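Zerkdale Detention Hearings Dataset: README

Welcome, and thank you for taking the time to read this before opening the files. We know a README is the thing most people skip, but the records in this collection concern people who were held in custody, some of them for a long while without a charge, and a little patience at the start will save you from saying something in print that the numbers don't support.

What you have here

The dataset gathers the written outcomes of bail and remand hearings held at the Zerkdale district court, along with the appeals that went up from there to the Durrani circuit. It was put together by the Flurkton Court Watch project, a small group that has been sitting on the public benches with notebooks for years and finally decided the notebooks ought to be typed up. Each row is one hearing. A person who came before the judge more than once will have more than one row, so please don't count rows and call them people (we did this ourselves in an early newsletter and had to print a correction).

Files

hearings.csv holds the main table, one row per hearing.
appeals.csv holds the Durrani appeals, linked by case_key.
codes.txt explains the short codes used for charges, outcomes and hearing types.
notes/ has the typed observer notes, in 67 plain text files, named by case_key.

Main columns

case_key: a random key we made up ourselves. It has no connection to the court's own docket number.
hearing_month: the month only. We removed the day on purpose.
held_basis: why the person was being held, using the court's wording where we could get it. The value "none stated" means no basis was read out in open court. It doesn't mean that none existed on paper.
days_held: full days in custody before the hearing. Anything over 30 is flagged in the next column, long_hold.
counsel: yes, no, or unclear. We use unclear a good deal, and we would ask you to leave it alone and not fold it into no.
outcome: released, released with terms, held, or put off.

How the records were gathered

Observers worked in pairs wherever we could manage it, and each wrote notes without looking at the other's. The two sets were then compared in Provar, the little matching tool we keep in the same repository, which lines up the entries and marks the places where they disagree. Disagreements went to a third reader. Where the third reader couldn't settle it either, the field was left blank, and a blank in this dataset always means exactly that.

Morning sessions are covered much better than afternoon ones. The court tends to start at 9:30 and the afternoon list can shift with very little warning, so there were plenty of times when our people arrived to find the door shut and the list finished. January is thin as well, for the plain reason that the heating on the public benches was out and we lost a fair few observers to bad colds.
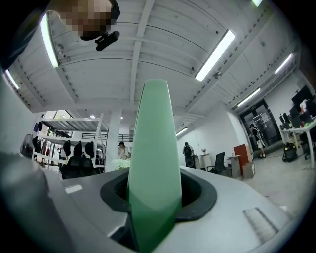 Known gaps and cautions

Closed hearings are missing altogether. We are not allowed in, and we haven't tried to guess at them from other sources. If your question is about secret evidence or about orders renewed behind closed doors, this collection will let you down, and we're sorry about that.

Interpreters were present at many hearings, but we only started writing this down partway through, so the interpreter column is empty for the older rows.

Appeals can lag behind the first hearing by up to 3 months. A case with no match in appeals.csv may still have one coming.

Privacy

Names, addresses, birth dates and docket numbers have been taken out of every file. Please don't try to put them back by matching against news reports. If you come across a note that still gives someone away, write to us through the project page and we will pull the file while we fix it.

Using and citing the data

You are free to use the data for research, reporting and teaching, so long as you credit the Flurkton Court Watch project and say which version you used. The current one is version 2. The first version counted hearings that were put off as held, and its figures shouldn't be compared with these.

Corrections are always welcome, large or small. Send the case_key, the column, and what you think it ought to say.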